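Lamunia heavy cloth – offcuts and by the metre

Back in stock from April. Dark shades only this time, the pale ones went to Salgado for their aprons and there's none left till they send the overrun back.

Same cloth as before. Plain weave, cotton, washes at 30. Shrinks a bit on the first wash so wash it BEFORE you cut, please. We get emails every time.

Sold two ways:
Offcuts – mixed sizes, no choosing, edges as they come off the table
By the metre – cut to order, no returns once cut

Good for: tool rolls, cushion backs, workwear patches, bags that have to carry potatoes. Not much good for curtains, hangs like a board. Raquel Carrilho made a coat out of it and says never again, though it looks very smart.

Colour. Dark blue and dark green look almost the same on a screen and not much different under a kitchen bulb. If you're matching somthing you already own, ask for a swatch first. Swatches are free, put your address in the order notes.

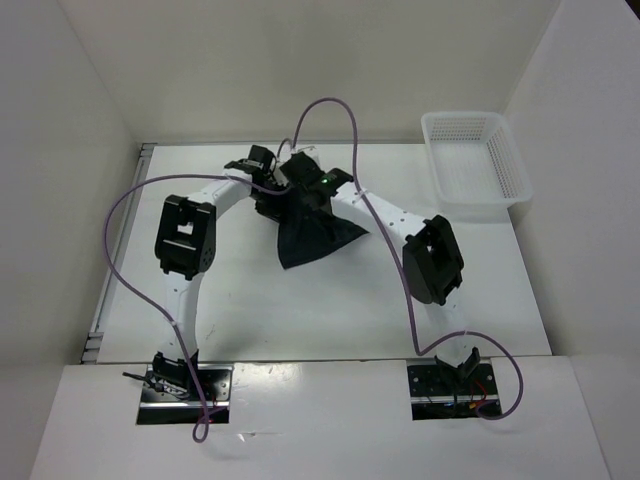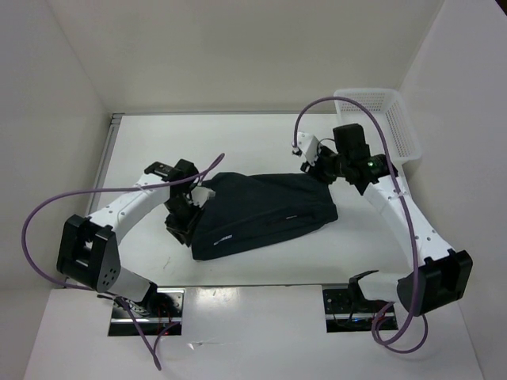
Dark cloth on a white table. Shades vary from screen to screen.

Needle: go heavy, size 100 or up. Thread: Nandi Motaung in the shop uses the Gallidik polyester and hasn't snapped one yet. Long stitch. Go slow over the seams, four layers is the limit on a home machine – six if you turn the wheel by hand and don't mind swearing.

Ironing – hot, from the back. It marks if you press the front, a shiny patch that wont come out.

Offcut bags go out in paper, metre lengths on a roll. Order before 10 in the morning for same day posting. Collection from the Hureck unit still fine, ring the side bell, the front one's broken.

Trade prices, ask Celeste Veloso.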